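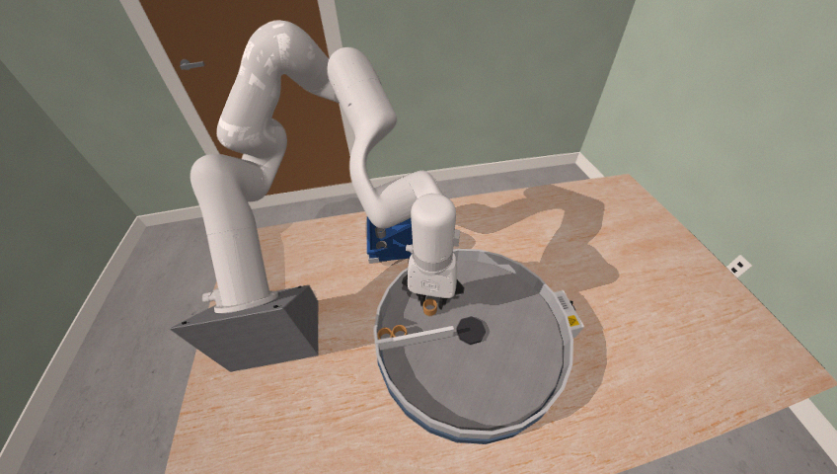 *Page last changed: January, by Wakana Higuchi*

## Unit 5: Is the Kuvier sorting cell worth the money?

OK, so last time we did grippers in general, and I promised we'd look at something you can really buy. Kuvier sells this as a kit: arm, pedestal, turntable, bin and the simulator scene that goes with them. I've had the simulator side running in the Kirnisbridge lab for 8 weeks now, and I have opinions!

First, the turntable. I like it a lot. The rim keeps the rings from wandering off, and the long white bar running in toward the hub gives them something to sit against. Look at the two rings by the left end of the bar. They're side by side, right next to each other, and that's the kind of spacing I want you to worry about when you plan a grasp (fingers need room too, folks).

Second, the arm. Plenty of reach for a table this size, and the simulated joints feel smooth. My gripe is the elbow: it rides up high, so check your ceiling of travel before you hang a shelf over it.

Third, the price. The quote from Grenstead was $778 for a year of the simulator license, hardware not included. Jinfeng Li thinks that's fair. I think it's steep for a class that runs one term, though the support people did answer my emails quickly.

**For next class**

- Open the ring scene and run 100 picks with the default settings.
- Write down every miss and where the ring was lying at the time.
- Read the Yin handout on grasp planning, sections 1 and 2 only.
- Bring one question you'd ask the sales rep.

If the license server kicks you out, log in again after 5 minutes. It does that to me too.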